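Yuk-lan Yeh
Posts in this thread: groundwork with a spooky mare

Okay, five weeks into groundwork with Cowie and I have to share, she is a different mare to lead!
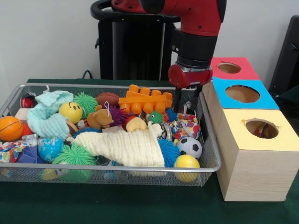 Toys in the wire basket, smiley ball included.

When she came to me she'd barge right through your shoulder at every gate. Sweet face, zero brakes.

So we went back to the halter and a 12-foot rope. Walk, stop, back up two steps, breathe. Ten minutes, then done. I mean it, quit while she's still trying!

The backing up was the big one for me. I used to pull. Now I wiggle the rope, wait, and drop my hand the second she shifts her weight (Li-hua Hsu got me onto this at her March clinic and I will be grateful forever).

Tarps next. I let her follow it first, dragged along the ground ahead of us - so much braver when it's moving away from her.

Saturday she put one whole front foot on it and stood there licking her lips. I may have squealed.

Trailer is still a work in progress. Two feet in, two feet out, plenty of rests. Keep your tips coming, I read them all!

Search posts
Enter a keyword Go

Recent
Picking a rope halter that fits
Hoof handling for youngsters
Rodrigo Villanueva on first trail rides

Contact | © Yuk-lan Yeh | Back to top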